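1/ Moved into a rented flat in Lonodley in March and spent the first winter cold. A thread on what I changed, what it cost and what I'd skip.

2/ The flat is ground floor, solid brick, single glazed at the front. Two storage heaters, one panel heater in the bedroom. The landlord allows anything that comes off again without marks.

3/ Electricity for the first year came to £1482. I live alone and work from home three days a week, so the heating is on more than most people would have it.

4/ First job was draughts. I held a strip of tissue next to every window and door on a windy evening. Worst by far was the letterbox, then the gap under the front door, then the left sash in the living room.

5/ A brush cover for the letterbox and a strip for the door came to £30 together. Fitted both in an evening. The hall stopped being somewhere you hurry through.

6/ Sashes next. I used foam tape the first time and it peeled off by spring. Rubber strip from Emari has stayed put. Clean the paint with sugar soap and let it dry overnight before you stick anything to it.

7/ Lined curtains for the front room, £148 second-hand from a seller in Drevov. They were too long so I took them up by hand. Keep them off the heater.

8/ I work at a plain white table and had it right under the window for months. Moved it to the inside wall and stopped needing a blanket over my knees.
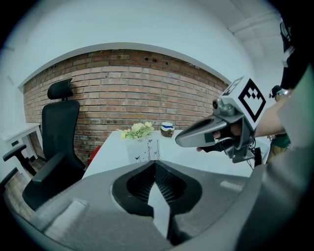
9/ Storage heaters. Input is how much heat it takes in overnight, output is how fast it lets it go. I had output turned up all night, so it was cold by teatime. Output goes to low before bed now.

10/ Film over the single glazing: mixed. It cut the chill near the glass but I got condensation behind it in the bedroom and had to take it down and start again. I wouldn't do the bedroom twice.

11/ A small Kirkegaard dehumidifier dealt with the damp. I run it in the afternoon with the door shut and empty the tank before bed. Washing dries in a day instead of three.

12/ Total spend including the dehumidifier was £220 more than I'd planned. I'd still buy the curtains first. Next on the list is the loft hatch in the shared hallway, if the upstairs flat agrees.

Related posts
Reading your meter when the cupboard is locked
Taking up lined curtains without a machine
Getting mould off window putty
What to ask before renting a ground floor flat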